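The quiet work between two letters

When Costel Buzatu began to draw Mabula, he thought the letters would take most of his time. The letters were ready in May. The spaces between them took much longer.

Kerning is the adjustment of distance between particular pairs, such as A and V, or T and o. Mabula has 410 glyphs, and checking every possible pair by hand would be a job for a whole life. So Buzatu uses Kakard, a small desktop program that puts similar shapes in one class. If you correct the space after the letter A, all its accented versions receive the same value.

"The program makes a proposal, and I argue with it," he says. He prints test words at seven sizes and looks at them in the morning, before coffee.

Not every designer likes this method. At the Cullum foundry, classes are still written in plain text files, and the team says that it finds mistakes faster this way.

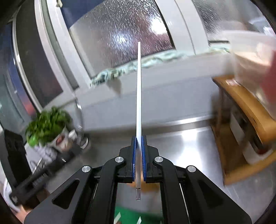 Buzatu understands them. Kakard once put the Romanian ș in the wrong class, and he noticed it only in the fourth proof. Now he exports his classes after each session and compares them with the old ones. His next family, Irkama, will have four weights, and he has already started with the spaces.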